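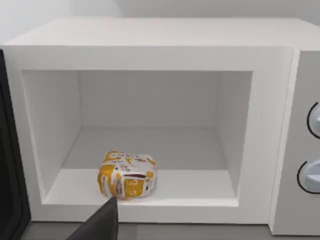
Rerora Word Tiles – Classroom Set

I taught fourth grade for a long time before I started making these, and I still use a set every week with the after-school reading group at Tomley. If you have kids who can sound out "cat" and "ship" all day long and then freeze when they meet "unhelpful," this is the box I'd hand you.

What you get

Each set has 1,220 tiles in one tray. Prefixes are green, base words are cream and suffixes are orange, so a child can tell at a glance which end of the word a piece belongs on. The print is big and plain, with the single-story "a" most of my younger readers are used to. You also get 30 lesson cards (one lesson per card, front and back) and a word list you're free to copy for everyone in the room.

The lessons run short. I plan on one card per sitting, and if the group is having fun making up silly words I just let them go – "rejumpable" got a whole morning out of us once, with definitions and everything!

Who it's for

I wrote the cards for grades 3 and up, but plenty of middle school teachers tell me they use them with students who are new to English. There are no cartoon animals anywhere on them, and that was on purpose. A thirteen-year-old who is learning to read in a second language doesn't want a duck in a hat.

Spanish speakers get a nice head start with the suffix cards, because "-tion" and "-ción" line up so well. I marked those pairs on the word list with a small dot.

How I use mine

I put out the base words first and have everybody read them aloud. Then the green tiles come out, one at a time, and we talk about what changed. Orange tiles wait for another day. After that the kids build, read, and write down whatever they made in a notebook, and we go back to the notebook at the start of the next lesson. If you've got a larger class, split the tray between tables and swap at the halfway point.

The tiles wipe clean with a damp cloth. Please don't soak them, the edges will lift.

Changes in this version

Urho Toivonen redrew the lettering for us, and the lowercase "l" finally has a little tail so it can't be mistaken for a capital "i." The old tray had a lid that popped off in a tote bag (sorry about that, everyone who wrote in). The new one snaps shut on both sides.

Goes with

Grenarach Sentence Strips, same colors and same type size
Paracha Blank Tiles, pack of 100, for your own spelling words

Ordering

School purchase orders are fine. Orders placed in August take longer to go out, so get yours in early if you want it on the shelf for the first day. Replacement tiles are sold by color, and lost lesson cards I'll send you as a printable file – just write and tell me which numbers are missing.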